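Warm Rail returns to the old Wundus shop this December

If you have walked down the lower end of Godik Street lately and wondered why the lights are on again in the old Wundus shoe shop, the answer is coats. Coats, and scarves, and hats with bobbles, and a great many gloves, all of them waiting for somebody to come along and take them home.

The Warm Rail, which many readers will remember from last winter when it was squeezed into the corridor behind the library, opens on Saturday in its new and much roomier home. The idea hasn't changed a bit. You bring in something warm that you no longer wear, or you take away something warm that you need, or you do both, and there is no form to fill in and no money to hand over. You don't have to bring anything in order to take something, and Samira Kassab, who began the whole thing with a single clothes rail borrowed from her sister, is very keen that everyone should know it.

"People stand in the doorway and say, oh, but I haven't brought anything," she told us over a pot of tea, with a heap of children's anoraks on the chair beside her. "And I say, come in, you're letting the heat out! We've got more coats than we know what to do with. If one fits you and you like it, you're doing me a favour."

Last winter 1,684 items went out of the door, from ski jackets to a christening shawl, and Samira kept the tally in a school exercise book which she still has. She had expected to see perhaps 100 things come and go before Christmas. By the second week the corridor was so full that the library staff were going round by the car park to reach their own kettle, and it was plain that another winter would need another building.

That is where the shoe shop came in. Wundus shut its doors in the spring, much missed by anybody with wide feet, and the owners of the building have agreed to let the Warm Rail have the ground floor until the end of March for the cost of the electricity. The long wooden benches where so many of us had our school shoes fitted are still there, and very handy they are too for trying on boots. The old stockroom has been turned into a sorting room, and there is a curtained corner with a mirror for anyone who would rather not try on a coat in front of the whole street.

Coats for grown-ups hang along the left-hand wall in order of size, with children's things opposite, and the window shelf is for hats and scarves. Gloves have been given the old till counter all to themselves, and there Samira admits to being a little bit fussy. Plain black ones are always the first to go, as they suit work and school alike, and she likes every glove to be tried on properly before it leaves, with the fingers bent and the wrist pulled up under a sleeve.
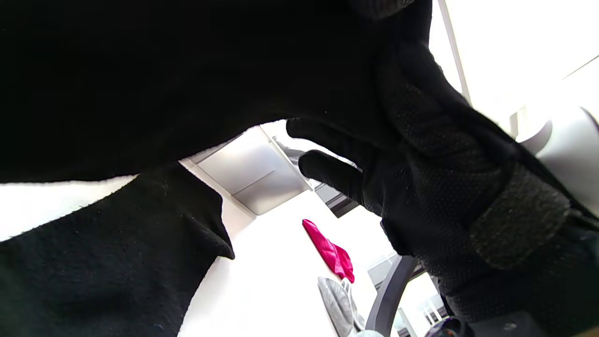 What to bring, and what to keep at home

The most wanted things this year are men's coats in the larger sizes, waterproof trousers for children who walk to school, and thick socks, which should be new or as good as new. Gloves and mittens in pairs are welcome in any size. So, rather to our surprise, are odd ones. Last year's single gloves ended up in a basket of their own, and a surprising number found a partner near enough in colour that only their owner would ever notice. The ones that didn't were unpicked for their wool.

Everything should be washed and dry, please, with the pockets emptied. (A set of house keys spent most of last January hanging on a hook by the library door, and for all we know somebody is still climbing in through their kitchen window.) A missing button doesn't matter, and neither does a dropped hem, for there will be a mending table in the back every week with a decent lamp and a tin of buttons big enough to lose your arm in. Broken zips are more of a nuisance, but the menders will have a go if the coat is a good one.

What the Warm Rail can't take is duvets, pillows, shoes with worn-through soles, or anything that has been stored damp. Bags shouldn't be left on the step overnight either, however kindly meant. It rained on three of them last winter and there was no saving what was inside.

Getting there

The doors open at 10 in the morning and close at 2, and there is usually a bit of a rush in the first half hour, so if you have a pushchair or like to take your time you may find it pleasanter to come towards noon. There is one low step at the front and a ramp that can be put down if you knock on the glass. The Gevex bus stops right outside the chemist's, a minute's walk away – do check the times on the shelter, which changed in the autumn – and there are bicycle racks by the side passage.

The Karaki café next door is joining in too, with soup at a reduced price for anybody who has called in at the Warm Rail, and we are told that this week's will be lentil with lemon. Samira says she has already had two bowls, in the interests of quality control.

Anyone who can spare an hour on the mending table, or who has a few sturdy coat hangers going begging, is asked to look in and have a word with her. Wooden hangers are best. The wire ones bend under a wet-weather coat, and she has quite enough of those already.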